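The Washdown Panel

I sold industrial keyboards for eleven years before I ever met one that scared me.

That was my whole job, keyboards. The tough kind, for dairies and pill plants and places where somebody comes by every night with a hose. I worked for an outfit called Hamann, and our big seller was a sealed panel called the Dendura. You could spray it, freeze it, pour syrup on it and type your name with a fork. I did the fork thing at every trade show. People loved the fork thing!

So when the pickle plant in Plisstead called to say their Dendura was typing by itself, I laughed. Then I drove out there, because they had 64 of them on order and I had a roof to pay for.

The plant manager was a woman named Nazmiye Özkan. She met me at the gate in rubber boots and handed me a second pair without asking my size.

"It only does it on the night shift," she said.

"Moisture," I said. I always said moisture. It buys you a day.

"You told us it was waterproof."

"It is waterproof. I mean moisture in the cable." (I had no idea what I meant.)

She took me down to the brine room, where the panel was bolted to a post next to the vats. It looked fine. It looked great, really, better than the ones in our brochure. On the screen above it was the batch log, and in the middle of the batch log, between two perfectly normal entries about dill, somebody or something had typed TOO MUCH SALT.

"And was there?" I asked.

She looked at me for a long time. "Yes," she said. "That's what bothers me."
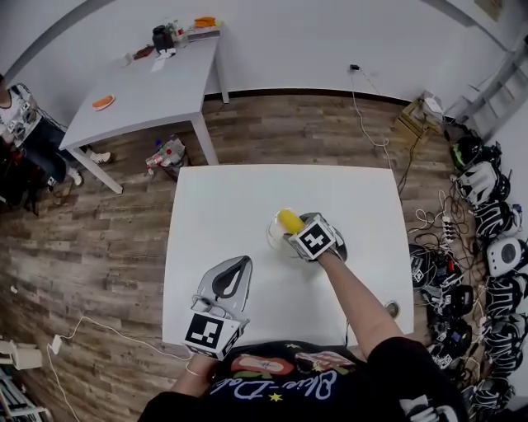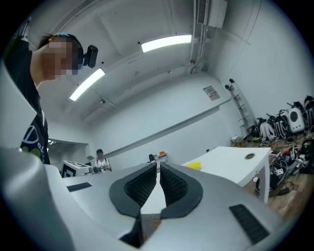

Plisstead, May 23, 2019

I'm putting the date on this part because I wrote it down that night on the back of an order form, and it's the only piece of this story I have on paper.

I stayed for the night shift. Nazmiye gave me a folding chair and a jar of bread-and-butters, and I sat in front of that keyboard like a man fishing. The shift guys said hello and then left me alone. I think they'd already made up their minds about it and were waiting to see how long the salesman took.

For hours I got nothing. I ate most of the jar. I cleaned the panel with the wipes from my sample case, I unplugged it and plugged it back in, I even swapped the cable for a new Jorkico one out of my trunk, and those aren't cheap. Around the time my legs went numb, the cursor jumped.

VAT 3 LID

That was all it said. No period, nothing. The keys hadn't moved, but then they don't move much, that's sort of the selling point.

I got up and went to look at vat 3. The lid was on. It was also on crooked, with a gap at the back you could've put your hand through. I called one of the guys over and he straightened it without a word, and then he patted the post on his way by. Just patted it, the way you'd pat a horse.

I want to tell you I was brave about it. I sat back down with my knees together and I typed, with one finger, WHO IS THIS.

It took a while. Then it typed YOUR FORK HURTS.

I drove home with the radio on loud and the rubber boots still on my feet. In the morning I called Nazmiye and told her we'd replace the unit, no charge, brand new one, I'd install it myself.

"No, don't do that," she said. "We like it. I only wanted to know if the other ones will do it too."

I told her I couldn't promise that. It wasn't on the spec sheet.

She was quiet, and I could hear the pumps going behind her. "Then send the 64," she said, "and we'll see what we get."

So I did. My boss took me out for steak. I got a plaque with my name on it, and the guy at the next desk wouldn't speak to me until January.

I still do trade shows, by the way, and the Dendura still sells. I pour the syrup on it, I do the ice, I let the kids bang on it. People who remember me from the old days always ask for the fork — they'll even bring me one from the lunch table — and I tell them I left mine at home.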